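Publications > Vedell Workshop Papers > Learning from Hand-Held Demonstration > Section 4

4. Collecting the garment demonstrations

4.1 Tool and operators

All demonstrations of the garment tasks were given with a hand-held gripper. The operator holds the tool, closes the fingers with a trigger and carries out the task as the robot would have to. The fingers have the same shape and travel as those fitted to the Etberg arm, so a grasp that works in the hand should in principle be open to the robot as well. The opening between the fingers is read from the two square markers they carry, and the path of the tool is recovered afterwards from the video.

We used 6 operators. Each had 12 minutes of free practice before recording began. Earlier trials with remote control of the arm (Section 3) had needed a much longer practice period, and operators complained that they could not judge how hard they were pressing on cloth. With the tool in the hand they feel the resistance directly, although that feeling is not recorded and the policy never has access to it.

4.2 Working close to hanging clothes

The garment tasks differ from the table-top tasks in one respect that affected the data a good deal. A hanging jacket is large, dark and soft, and it fills much of the camera's view once the gripper is near it. The hard item held in the fingers is small by comparison. Figure 4 gives a typical view, with a white plastic piece gripped upright and a dark jacket directly behind it. The soft orange pads remain easy to pick out against the black fingers, and both finger markers can be seen.

Operators were told to keep the tool upright on approach and to slow down when fabric came near the fingers. They were not told where to grasp. We wanted the natural spread of grasps in the training set, including the poor ones, provided the task was finished. Where cloth covered either marker for longer than 8 frames, the demonstration was set aside and repeated.
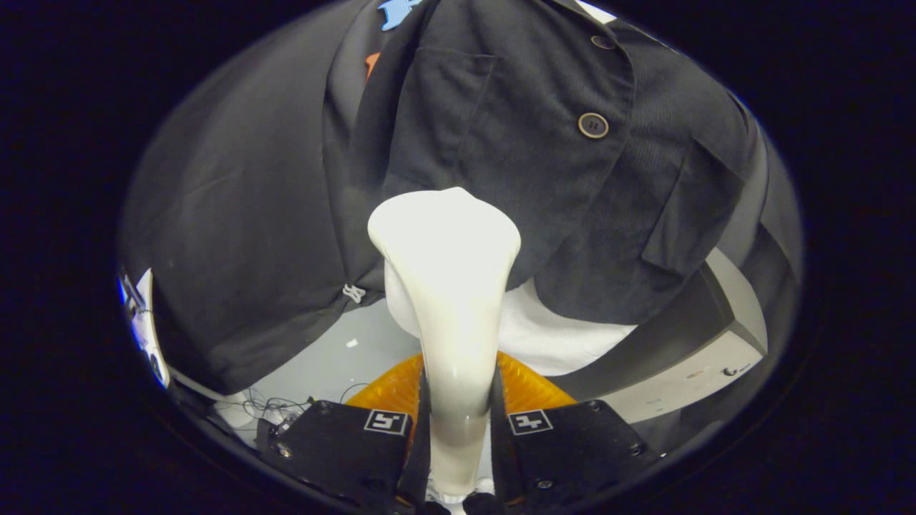
Figure 4. View from the hand-held gripper with a white plastic object between the fingers and a dark jacket with buttons behind.

4.3 Checking and replay

Each accepted demonstration was replayed on the Etberg arm at half speed with no garment present. Replay showed whether the arm could reach every pose without meeting a joint limit. Most failures came from operators turning the wrist further than the arm allows, usually when reaching round a sleeve. These recordings were kept for training the visual encoder but left out of the policy data.

The Dolletti jackets gave more trouble than the Edwards ones in replay, mainly in the part of the motion nearest the collar. We put this down to the stiffer cloth, which led operators to approach from the side. The effect on the trained policy is reported in Section 5.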